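How an E-book File Works

An e-book is a file, or a small group of files, that holds the words of a book. The same book can be saved in more than one kind of file. The kind of file is called its format. You can often tell the format from the last few letters of the file's name.
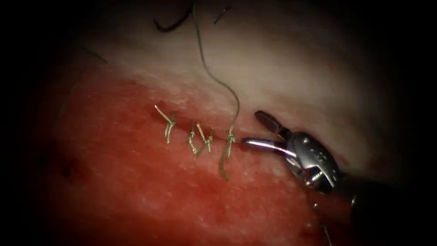 Plalto Library Services, Digital Reading Team

The two formats you will meet most often are PDF and EPUB. They store a book in different ways.

A PDF keeps every page fixed. If a word is at the top of page 21 on a computer, it is at the top of page 21 on a phone. On a small screen the letters may be too small to read, and you will have to zoom in.

An EPUB has no fixed pages. The reading app fits the words to the screen. If you make the letters bigger, fewer words fit, so the app makes more screens. A story with 400 screens in small letters might have 995 in very large ones.
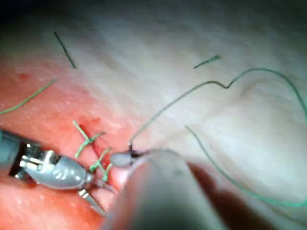

What is inside an EPUB?

An EPUB is a packed folder. Inside it are:

The text, usually one file for each chapter.
The pictures, including the cover.
A style file, which sets the size and spacing of headings.
A contents file, which lists the chapters and links to them.
A package file, which gives the title, the author and the reading order.

Our practice book, Mao and the Kudden, has 17 chapters. Its package file tells the app to show chapter 1 first and chapter 17 last. Without that list, the app would have the chapters but would not know their order.

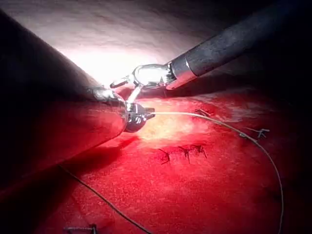

The package file also stores the language of the book. An app that reads aloud uses this to choose how to say the words. If the language is set wrongly, English words may be spoken as if they were French.

Bookmarks are normally kept by the app and are not part of the book file. If you copy the file to another device, your bookmarks may not go with it.

Words to know

Format: the way a file is arranged.
Reflow: to move words so that they fit a screen.
Metadata: facts about a book, such as its title and author.

Written by Leonie Pryor. Checked by Razia Lashari.
Last updated 15 May 2022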